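Jirnell J7 lacing tool and waxed cord kit: bench review

Reviewed by Valentin Leblanc. Harness work and second opinion by Rozália Lengyel.

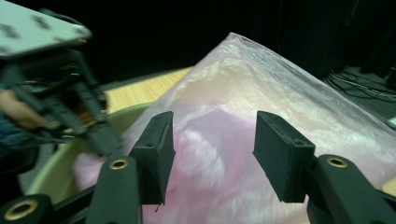 What the kit is for

Cable lacing is the practice of tying wire bundles with flat or round cord in place of plastic ties. It is old, it is slow to learn, and it still turns up wherever a bundle has to stay put under vibration or sit in a space too tight for the head of a tie. Telephone exchanges used miles of it. Spacecraft builders use it now, usually as separate spot ties with a clove hitch under a square knot, and so do people who restore valve radios and want the inside to look right.

The Jirnell J7 kit is aimed at the hobby end of that group. It contains a hooked hand tool, a small tensioning lever, two spools of waxed polyester tape, a blunt needle and a folded instruction sheet. I paid full price for it. Jirnell did not know a review was being written.

Test set-up

I used the kit on three jobs. The first was a loom for a bench power supply, twelve conductors, mostly straight, with two breakouts. The second was a longer harness for a small tracking mount, which moves constantly and has a habit of chewing through anything with a sharp corner. The third was a board of offcuts, used only for practice ties and for the pull tests described further down.

Across the three I tied 385 spot ties. Rozália tied a further share on the tracking mount using her own tool, a Nusent hook she has had for years, so that we had something to set the Jirnell against. Her ties are not in my total.

Insulation was PVC on the power supply and PTFE on the mount. This matters. PTFE is slippery, and a tie which holds well on PVC can walk along a PTFE bundle with very little persuasion.

The hook

The hook is stainless steel, with a polished throat and a moulded handle. It passes behind a bundle easily and catches the tape on the return at the first try most of the time. The throat is slightly too narrow for the wider of the two tapes supplied, and the tape folds over on itself as it is drawn through. A folded tape makes a lumpy hitch. Flattening it with a thumbnail before pulling tight cures this but adds a few seconds to each tie.

I opened the throat a little with fine abrasive paper wrapped round a drill shank. This took a quarter of an hour and removed the problem. It should not be needed on a new tool.

The handle is comfortable. It has a flat on one side so that the direction of the hook can be felt without looking, which is useful inside a chassis.

The tensioning lever

I had the most doubts about this part and have ended up using it more than I expected. The free end of the tape goes through a slot, round a small drum and under a spring clip. Pressing the lever against the bundle draws the tape down. The clip slips at a set load, and that load can be changed with a grub screw.

As delivered, the slip load was too high. On the first few ties it bit into the PVC far enough to leave a visible waist. I backed the screw off by a turn and a half and had no further trouble. The instruction sheet does not mention the screw, and no key is supplied. It takes a 1.5 mm hex key.

With the load set properly the ties come out more even than I can manage by hand. Rozália ties by hand and by feel, and hers are as even as mine were with the lever. She tried it for one breakout and gave it back.

The tape

Both spools are flat braided polyester with a wax finish, one narrow and one wide. The narrow one is good. It grips, it does not fray much when cut with sharp scissors, and the wax is heavy enough to hold a half-made knot while both hands are moved.

The wide one is less good. The wax is patchy, and lengths of a metre or more came off the spool almost dry. On the PTFE harness the dry lengths would not hold a clove hitch while the square knot was being made. I ran them through a block of beeswax and they were then usable.

For comparison we used a spool of Fülöp narrow tape. It is stiffer than the Jirnell, costs more and has a more even finish. If I were buying tape only, I would buy the Fülöp.

Pull tests

These were simple tests, and no great precision is claimed for them. A single tie was made on a bundle of seven conductors, and a spring balance was hooked over the tie and drawn along the bundle until it moved. Each figure below is the mean of ten ties, in grams.

Narrow Jirnell tape, PVC, with lever: 607
Narrow Jirnell tape, PTFE, with lever: 385
Wide Jirnell tape, PTFE, as supplied: 306

The last of these varied a great deal from tie to tie, as would be expected from the patchy wax. I did not repeat it after waxing and probably should have done. That one tie count on the mount and one mean in the table share the same number is a coincidence; I checked the notebook.

All the ties above were a clove hitch with a square knot on top. I also tried the version with the hitch doubled. It held better on PTFE by a clear margin, but I made too few to give a mean.

Instructions

The sheet shows four knots: the spot tie, the running lockstitch, the starting knot and the finishing knot. The drawings of the first two are clear. The drawing of the starting knot has the tape passing over where it should pass under, and anyone following it exactly will produce a loop that falls off. The text beside it is correct, so follow the text.

Nothing is said about spacing. For a straight run I put a tie at an interval of two to three bundle diameters, closer on either side of a breakout. On the tracking mount we went closer again near the moving joint, and left the joint itself free so that the wires could shift over one another as it turned.

Trimming is not covered either. Leave a tail of 3 mm or so. Do not seal a waxed polyester tail with a soldering iron inside a finished harness; the iron is always nearer to the next wire than it looks.

The case

The kit comes in a hard case from Isesitz with a foam insert. The insert holds the hook and lever well and the spools badly. Both spools had come loose in transit and the narrow one had partly unwound. The lid latch is stiff and the hinge is a thin strip of the same plastic as the body, so I do not expect it to last. I now keep the hook and lever in a drawer and the tape in a lidded tin, which also keeps swarf out of the wax.

Wear

After all of the ties above, the polish in the throat of the hook is unchanged. The spring clip on the lever has picked up a coating of wax and slips at a lower load than it did. Wiping it with a rag and a little white spirit restores it. I do this at the start of each session. The blunt needle has bent slightly near the eye. I used it mainly for getting the tape under existing ties, and that is hard on a needle.

Against the Nusent hook

The Nusent is a plain hook with no lever and no case. It has a wider throat and takes every tape we own without folding. The shank is longer, which helps in a deep chassis and gets in the way on a bench. Rozália prefers it in all circumstances. I prefer the Jirnell hook, now that its throat has been opened, for anything I can see, and borrow hers for anything I cannot.

Who should buy it

If you already lace by hand and are content with your results, the lever is the only part of interest, and Jirnell does not sell it separately. If you are starting out, the kit will get you to tidy ties sooner than a hook alone, provided you own a small hex key and are willing to do some work on the throat. Buy a spool of better tape at the same time and keep the wide one for practice.

Good: handle, lever once adjusted, narrow tape.
Poor: throat width, wide tape, starting knot drawing, case hinge.
Not tested: temperatures outside a normal workshop, round cord, bundles thicker than a thumb.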